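Session 6 handout: Teaching by demonstration, and what it does not buy you
Course reader, second half. Notes by Oriana Palma.

Last time we covered hand guiding, where you hold the arm and push it through the job. Today is remote control. The pitch is the same for both: show the robot what you want and skip the programming. I would like you to be suspicious of that pitch before you write your lab report.

Start with the task. "Sort the fruit" sounds like one instruction. Try writing down where each grasp begins. 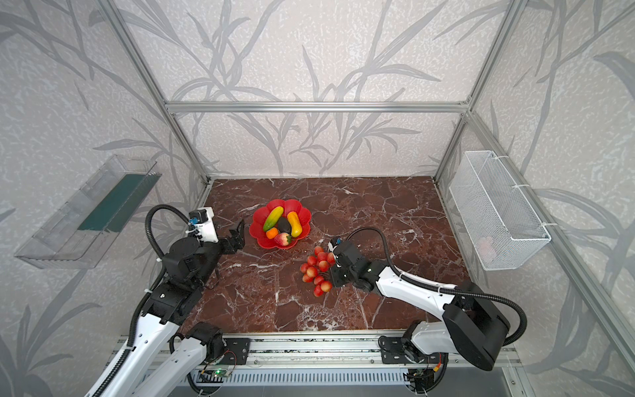
Figure 6.1. Two-arm bench with a red plate of artificial produce and a bunch of fruit on the marble.

The Flanley set has 116 demonstrations, and its authors call the task "learned." Read their appendix. Every demonstration came from the same 2 operators, who had agreed on an order beforehand. A policy trained on that may have picked up the fruit or the habit, and the paper gives you no way to tell which.
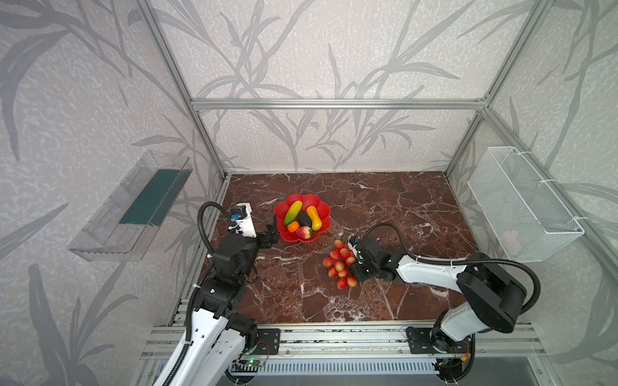 Figure 6.2. Both grippers near the produce, one on each side.

More data is the usual answer. Lornska went to some 2841 demonstrations and reported a better score on the same bench, under the same lights. Fine. Now ask what happens with a different plate. 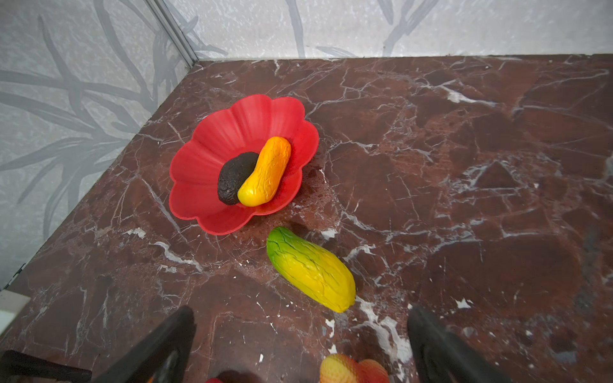
The operator is the other weak spot. People working by remote control can't feel contact, so they squeeze too hard or hover. Those pauses get recorded along with everything else, and the robot will copy a hesitation as faithfully as a grasp. Trim them and you are back to deciding by hand what counts as the task.

For the report, pick one claim from the Zivum paper and say what test would sink it.
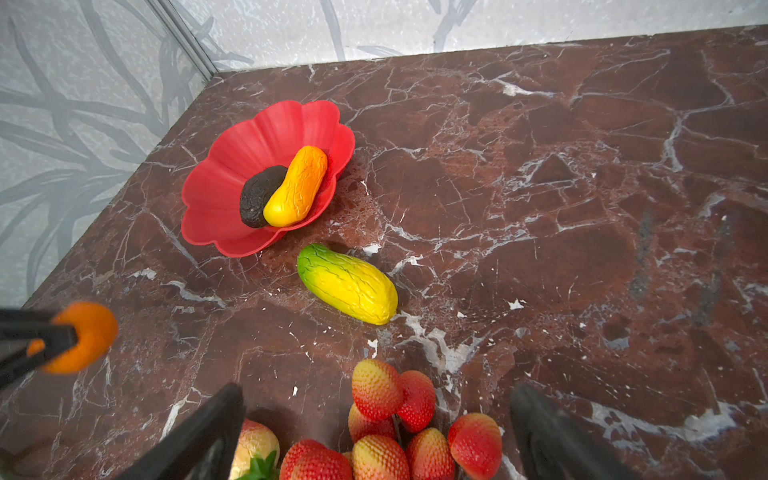
Dardo Toledo objected when I gave these notes in February: a flawed demonstration is still quicker to get than a working program, and most labs will take that trade. He wants the report to ask for the hours spent on each. Add a line for it.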